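写故事的人怎么用白板：一些家里和工作间的小办法

大家好，我叫 Cyrill Mösli，中文是我的第三个语言，写得慢，有的句子可能有一点奇怪，请多包涵。我写恐怖故事和短的剧本，写了很多年。上次有读者来信问我，故事的结构怎么放在墙上，白板怎么擦，卡片怎么不掉。我想把我自己的办法整理在一页里。

先说白板。我以前用软木板，后来换成白板，因为我改得太多，软木板上面全是洞。 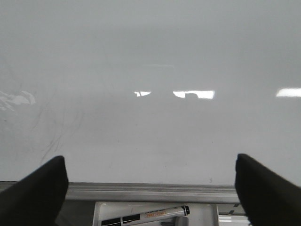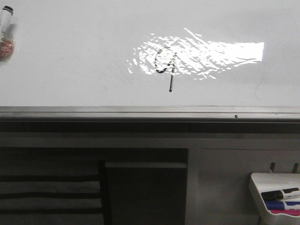
白板的表面会反光。

一、白板放在哪里

如果你坐着写，白板的中间应该和你的眼睛一样高。很多人按照站着的高度来挂，然后坐下来就看不到最下面的一行，而最下面的一行常常是结局。我第一次也是这样挂的，后来拆下来重新打孔，墙上留下四个难看的洞，我用牙膏补了两个，用补墙膏补了另外两个。牙膏过了一个夏天就变黄，所以请直接买补墙膏。

台灯不要正对着白板。把灯放在侧面，灯头向下，字会清楚很多。晚上写鬼故事的人喜欢只开一盏灯，我理解，但是眼睛会累。

二、怎么擦

刚写的字用干布就可以。写了几个星期的字比较麻烦，我的顺序是这样：

先用同样的白板笔在旧的字上面再涂一遍，马上用干布擦掉。新的墨水会把旧的墨水带走。
如果还有影子，用一点酒精倒在布上，不要直接倒在板上，酒精会流到下面的边里。
最后用湿布擦一次，再用干布擦一次。

不要用洗碗的绿色那一面。我的朋友 Zsolt Szabó 用过，他的板现在什么字都擦不干净，他的小说第二章的提纲永远留在那里了。那个提纲里面有一个角色叫 Serrano，他早就把这个角色删掉了，可是每天早上还要看见他的名字。

不小心用了油性笔，也可以用第一步的办法，只是要多做几次。

三、笔

白板笔要横着放。笔头向上放，墨水会往下走，写出来很淡；笔头向下放，有时候会漏。我把一个旧的餐具盒横着放在桌子上，黑色的笔放左边，红色的笔放右边。

颜色不要太多。我从前用七种颜色，每个人物一种，结果我站在板前面想的是颜色，故事没有往前走。现在黑色写发生的事情，红色写读者还不知道的事情。恐怖故事里红色很重要：如果板上连续很长一段没有红色，说明那一段读者什么都知道，他不会害怕。

四、卡片和盒子

长的故事白板写不下，我还用卡片。我写《Brondberg》的时候，一共有 163 张卡片，最后用在书里的是 54 张。其他的我没有扔，放在一个饼干的铁盒里。铁盒比纸盒好，潮气进不去，我住的地方九月开始就很潮，纸会变软，卡片的边会卷起来。铁盒里可以放一小包干燥剂，买鞋子的时候送的那种就够用，几个月换一次。

卡片卷了也没有关系，放在两本厚书中间压一个晚上。不要用熨斗，圆珠笔的字没有事，但是可以擦掉的那种笔，遇到热字就没有了。我这样丢过一整个第三幕。有人告诉我放进冰箱的冷冻室，字会回来，我试了，回来了一半，颜色很浅，像别人写的。

每张卡片只写一件事，右上角写人物的名字，用铅笔写号码。铅笔很重要，因为号码一定会改。

五、贴的东西

贴在墙上的胶，撕的时候要慢，往旁边拉，不要往外拉。墙上如果剩下胶，用吹风机吹一会儿再用手指推，漆面的墙这样可以，墙纸我不敢保证。

磁铁不要买太小的。小的磁铁好看，可是夹不住三张以上的卡片，半夜掉下来声音很响。如果你刚好在写一个有人敲门的场面，这个经验不太舒服。

六、咖啡，茶，还有打印的稿子

修改的时候我喜欢用纸。一次打印 200 页，杯子一定放在比稿子低的地方，比如放在椅子旁边的小凳子上。这样杯子倒了，水不会流到稿子上。

稿子湿了，不要一张一张马上撕开。先用毛巾吸水，等它半干，再从角上慢慢分开，中间夹厨房纸。激光打印的字一般没有问题，喷墨的字会变成一片蓝色，我建议给喷墨的稿子先拍照。

茶渍在木头桌子上，用一点小苏打和水，轻轻擦，擦完马上弄干。先在桌子看不见的地方试一下。

七、给白板拍照

每次写完，擦之前先拍一张照片。站在稍微偏一点的位置拍，不要正对着，闪光灯要关掉。照片的文件名我写故事的名字和数字，例如“Zedwood 12”，这样找起来快。以前我让手机自己起名字，有一次为了找一个段落，看了一个下午的猫和面包。

拍完以后不要急着擦干净，留一行在上面。我一般留明天要写的第一件事，句子写一半也可以。第二天坐下来，板不是空的，开始比较容易。我写《Fovimel》的时候，有一行是“她听见楼上搬椅子”，留了十一天，我每天看，每天不知道楼上是谁。后来知道了，那个场面是读者来信最多的一个。

如果你有别的去墨水的办法，特别是对付很旧的红色，请在下面留言。红色在我的板上最难擦，我还没有找到满意的办法。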